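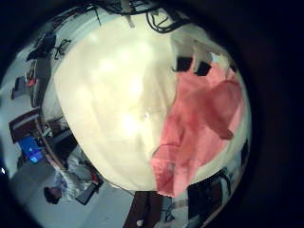

How often should perlite be rinsed before it goes into a seed mix?

Once is enough for most grades. The rinse carries off the fine dust, which otherwise settles at the bottom of the tray and slows drainage there.

Grade matters more than rinsing. At Clirodden, a bedding plant nursery with 4000 trays under glass, Nantana Ongart uses particles of 2 to 6 mm for peppers and tomatoes. Finer material holds more water between the grains and suits lettuce, which is sown shallow and dries out fast.

Her standard mix is two parts sieved coir to one part perlite by volume. Coir is soaked first, squeezed by hand and left to stand overnight. Dry coir pulls water away from the seed for the first day or so, and germination becomes patchy.

In June the nursery ran a comparison on some 200 pepper seedlings. Half were raised in the standard mix and half in coir alone. Top growth was similar at transplanting. Roots in the coir-only cells were concentrated along the walls, with few in the center of the plug.

Perlite contains almost no nutrients. Feeding starts at the first true leaf, at quarter strength, applied from below.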